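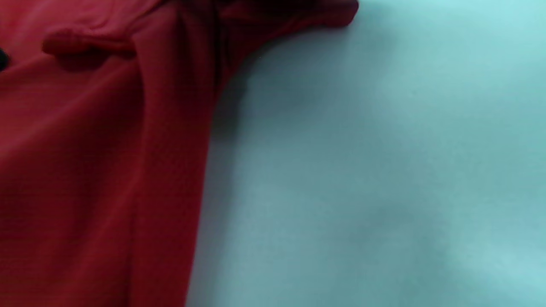 Sunday log: grip force fault on the red garment

8 March 2026
By Cúc Quan

Came in at noon to finish the folding runs before the Vekow controller goes back for its firmware update. Did not finish them. Writing this up tonight while I still remember the order of events.

The job was simple on paper. Garment goes down on the blue work surface, bunched, no particular arrangement. The handheld unit records a person picking out an edge and opening the cloth. Then the arm repeats the same kind of pick with the same fingers and the same camera. I have been on the red garment all week. It is a fair test piece: fine horizontal texture, several folds close together, and one raised section that stands clear of the table and throws a shadow next to the cloth. The edge finder likes the boundary between red and blue. It does not like the folds inside the red, where everything is one color and only the shading changes.

The morning checks were done by remote, so I repeated them by hand. Finger travel good. Zero offset good. Force reading at rest showed 2 counts, normal for this unit. Emergency stop tested from both buttons. The pad on the left finger looked slightly glazed and I wiped it with alcohol.

First picks went well. The planner chose the raised part each time, closed, lifted, and placed. On run 12 it chose a fold inside the garment, well away from the outer edge. The fingers closed and did not stop closing. Commanded force was low. The controller kept stepping the motor current up as if nothing had been touched. The cloth pulled tight and I heard the gearbox load. I hit the stop on the bench side.

The arm stopped. The fingers did not release, and they are not meant to. On a stop the gripper holds position so that it cannot drop a part. That is correct behavior for a part and poor behavior for anything caught between the fingers. My hands were clear. On Friday I was straightening the cloth between runs with the drives enabled, which the bench rules forbid, and I had let that slide because the speeds were low. I am writing it here so that I stop doing it.

Release took longer than it should have. The manual release on the Nalteck gripper needs a small hex key, and the key was in the drawer of the other bench. There is now one on a cord at the base of the arm.

Log review, in the order I did it:

Force channel flat at 2 counts for the whole close. A live sensor always moves a little during a close, even in air. A flat line means the value was not being updated.

Time stamps on the force messages kept advancing. So the watchdog saw fresh messages and was satisfied. The messages were fresh, the number inside them was old.

The last real change in the force value came 163 milliseconds before contact. After that the sensor board repeated its last reading until I cut power.

The current limit never tripped. It was set to 500 milliamps in the config file, but the driver had loaded the factory value at startup and ignored the file. That one is mine. I changed the file on Thursday and did not restart the driver service.

So two faults. The first is a frozen reading reported as a live one. The second is a backup limit that was not in force. Either one alone would have been a nuisance.

I pulled the sensor cable and flexed it near the strain relief while watching the channel. The value froze on the third bend and came back when I let go. The connector shell is slightly loose. The board firmware handles a lost sensor by repeating the previous sample, and the manual does mention this, in a table near the back. I would prefer an error flag. I have written to Nalteck to ask whether a later version has one.

Lục read the log over the phone and asked why the planner went for an inner fold at all. Fair question. The grasp score for that pick was barely above the cutoff, and the depth estimate for the ridge was off by enough to matter. A doubled-over strip with a highlight on top and a dark band under it gets scored like a free edge. The shading cue needs less weight. That is a separate ticket and did not cause the overload, and I do not want the two mixed up in the report.

Changes made before leaving:

Driver service restarted, limit read back from the motor and compared with the file. Startup script now refuses to enable if they differ.
Force channel check added. If the value is identical for too many samples during a close, the gripper opens and the arm halts.
Cable tagged and taken out of service. Spare is on order through Nudano.
Bench sign moved to eye level. Drives off before hands go in.

Not yet done: testing the new check with the bad cable on purpose, fingers closing on a foam block. The garment is set aside until I have looked over the stitching. No more arm runs until the spare arrives. Handheld recording can continue, and I will do that on Monday with the same cloth if it passes.

Incident form sent at 6:40. Went home.

Contact: Cúc Quan, via the bench notes page | © 2026 Cúc Quan | Back to top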